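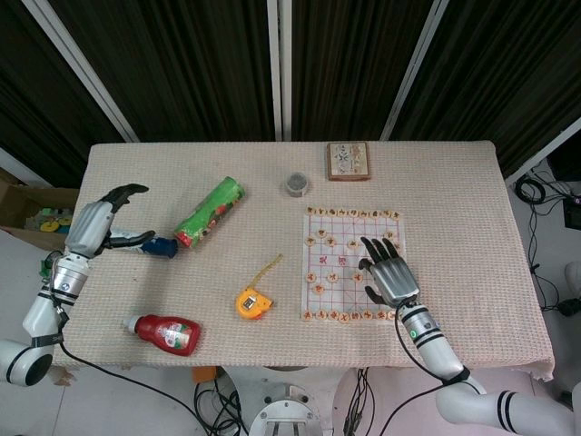 3.2 Surface conditions and the placing of small objects

The second part of the study concerned the table as it is found in ordinary use. Earlier work at the Bedport site had treated the tabletop as a bare, level plane on which articles could be set down in any position and would remain there. Household tables are seldom kept in this state. They are covered with cloths, shared between several activities, and used to hold things which have no other settled place. The present section therefore considers the covered table and the mixed group of articles that collects on it.

Figure 4. A shared table with a knitted cloth. A paper Chinese chess board with round wooden pieces takes up much of the right half; a tape measure, a small bottle, a snack can, a round tin and a small square box are also on the cloth.

Entries were drawn from 316 table records made in homes in the Galladen district. Each record was paired with a short written account by a member of the household, giving the usual purpose of the table and the articles that were thought to belong there. The accounts were collected in February and coded under the scheme set out by Vlachou, with 2 changes to the headings for games and for tools. In all, 598 separate remarks on the placing of articles were coded.

Three matters arise from Figure 4 which recur in the wider set. The first is the cloth. A fine knit gives a little under a light article and may be drawn along when a heavier one is pulled across it. It also hides the edge of the table where it hangs over the front, and respondents spoke of setting things down too near an edge they could not see. Several said that they smoothed the cloth before a meal but left it as it was at other times.

The second is the shape of the articles. A can or a bottle lying on its side may roll, whereas a low tin resting on its base, or a flat box, will generally stay where it is put. Respondents rarely mentioned this difference when asked to name what was untidy about a table. They spoke instead of things that did not belong, and the tape measure was a common instance. It was described as a tool that is brought out for one task and then stays on the table until the next.

The third is the game. A board laid out with its pieces claims its part of the table more firmly than any other article, and members of the household were unwilling to move it even where it took up the space needed for something else. A paper board adds to the difficulty, as it cannot be lifted with the pieces in place. In 5 of the homes visited, the remaining articles were regularly pushed together on the free side to allow a game to stand overnight.

The Deson classification, which sorts articles by the room in which they are stored, does not deal well with such cases. Under that scheme the tape measure and the snack can would be marked as out of place in the same degree, although the written accounts treat them differently. The coding used in Section 3.3 accordingly records the activity to which each article belongs, and the storage place is entered only where the household supplied one.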